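Rundcombe Reading Rooms
Spring progress report to the Billey Fund
Friday, May 10, 2024

We're halfway through the grant and I'm so pleased with how it is going! When we wrote to you in September we hoped to open two rooms by spring. We now have 3 running, at Messina Street, the old bus depot and the Rundcombe library annex, and the depot room has been full nearly every Saturday since it opened.

Books first. We have lent 3,003 so far, mostly picture books and comics, with a surprising run on anything to do with bridges. About 80 families have signed up, and many come to more than one room. The dual-language shelf you paid for is the first to empty, so we have ordered more for it out of the spring money.

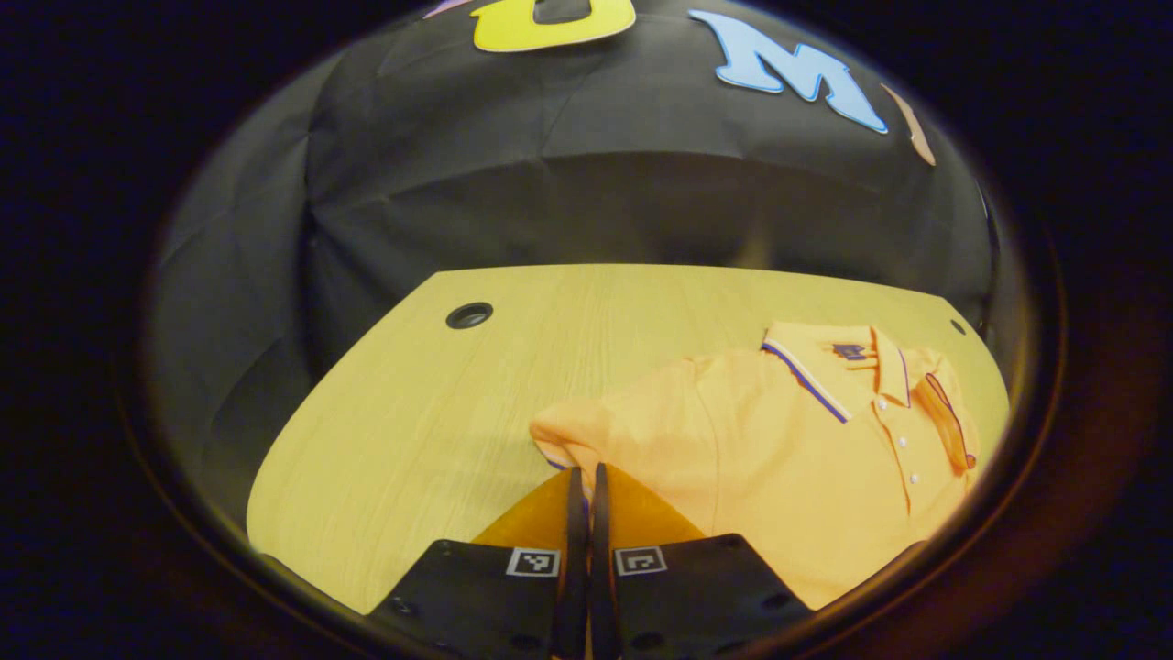

Story hour has moved from four o'clock to five, after parents told us they couldn't get across town in time. It made a huge difference — the Messina Street group used to be a handful of toddlers and a very patient reader, and now older brothers and sisters stay and read to the little ones.

Not everything is on schedule. The shelving from Bolix came late and one unit had the wrong brackets, so the annex opened with books in crates (the kids loved digging through them, the librarians less so). The lending software still loses a record now and then, and we are keeping a paper log until that is fixed.

Spending is within budget on every line except transport, where we are 10 percent over. We would like to cover that from the unused printing money and will send the request form separately.

Next up is the summer book swap, plus a second evening at the depot.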